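Sim-only training vs. co-training for two-arm tabletop tasks
Forum: Manipulation and Policy Learning

jchege_ctl
Posting results from our rerun of the Vundberg co-training recipe on the kitchen set. 200 simulated episodes per task, 30 real ones, batches mixed evenly. Policy is the stock Cloleo transformer, no changes to the action head.

Co-trained: 22 percent fewer failed grasps than real-only on the same real data. Sim-only transferred badly, as expected.

The tasks are ordinary counter work: fruit, a basket, a cutting board, a box in the way. Both arms are in the observation even when one arm does all the work.

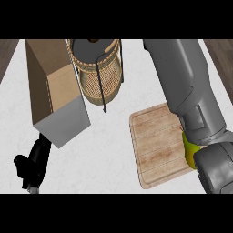
We randomize object pose and counter texture but leave the lighting fixed. The idle arm gets a small random offset at reset so the policy does not lock onto one resting pose. Dropping that offset cost us more than dropping texture randomization.

Mushi_J
How many evaluation trials per condition? If it is 30, that gap is inside the noise.

jchege_ctl
100 per condition, same start poses for every policy. Three seeds. The worst co-trained seed still beat the best real-only seed.

drutwood_lab
We tried this on Drutwood in April and saw close to nothing. Even mixing hurt us on anything with contact. What friction did you set for the fruit?

jchege_ctl
Sampled per episode, wide range. I can post the config.

drutwood_lab
Please do. Ours was fixed, so that could be part of it – though I doubt it is all of it. My guess is your real set is so small that any extra data helps. Try it again with 100 real episodes.

a.mugo
Disagree with that reading. If any extra data helped, sim-only would not be so bad. Swai ran a sweep over the mixing ratio on Mrema and the gain held until real data was roughly a tenth of each batch, then fell off fast.

Mushi_J
Was that sweep on grasping only, or on full placement too?

a.mugo
Grasping only. Placement was not scored.

drutwood_lab
Then it does not answer my point about contact.

jchege_ctl
Fair. I have placement scores for 6 of the tasks and will add them with the config. The 100-episode real set needs more teleop time, so that one will have to wait.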